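Subject: Re: [canteen-list] Arm trial, what happens to table duty?
From: Zixuan Gu
Date: February 5, 2019

Hi all,

Quoting the Drekwood message because I think half the list skipped it, and it deserves a real answer:

> We've had the Grillen dishwashers for ages and they didn't cost anybody a shift. But laying tables is the job we give people when they start, or when they come back with a bad shoulder. If an arm does that, what do those folks do from six to eight in the morning? And who gets called when it stops halfway through a row?

Good questions, both of them. I can only tell you how it's gone at Fistard, where we've been at this since September, so take it as one kitchen's story.

First off, we serve 600 lunches and we have 34 people on the roster. No one has lost hours so far. What has changed is the shape of the morning. Two of us (me and whoever is on earlies) now get 15 extra minutes of training time a day, paid, which the Xu office agreed to after a fair amount of back and forth. I was sure they'd say no!

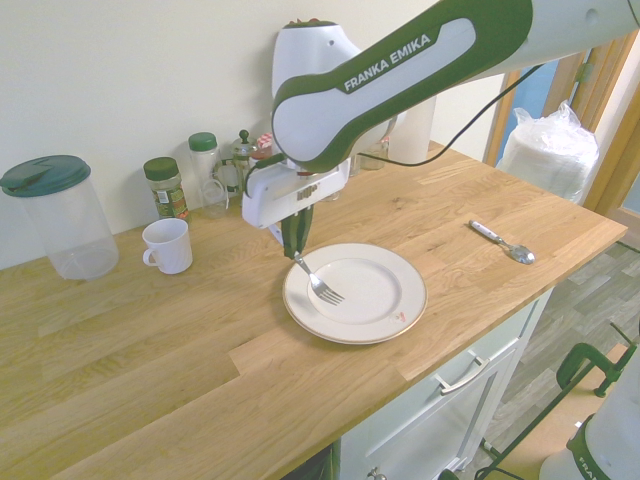
The bad shoulder question is the one I keep chewing on. We used to put people on light work and that was that – you laid places, you chatted, you went home. Now light work means setting things out for the arm and watching it, and some people like that and some really don't. It's slow, too. Getting one fork over to one plate, a nice one with a thin gold rim and a little red and green flower on it, is the sort of thing any of us would do while talking about something else. Standing there watching it is a different kind of tired, and I'd want that written down somewhere before anyone calls it an easier job.

As for who gets called when it stops: at our place it's the person nearest, and I don't think that's good enough. We had a week where the same woman got called over every morning just for being good at it, and she had her own prep to do. If you're still negotiating at Drekwood, get a name on the rota for it and get it paid as a duty. We left that until later and we're still arguing.

One more thing – ask who decides when the trial is over. Ours was supposed to last about 2 months and I have yet to see an end date on paper. I've asked again and will post whatever I hear back.

If anyone has a rota that already has a line for this, please send it to me, on or off list. Even a messy one would help.

Zixuan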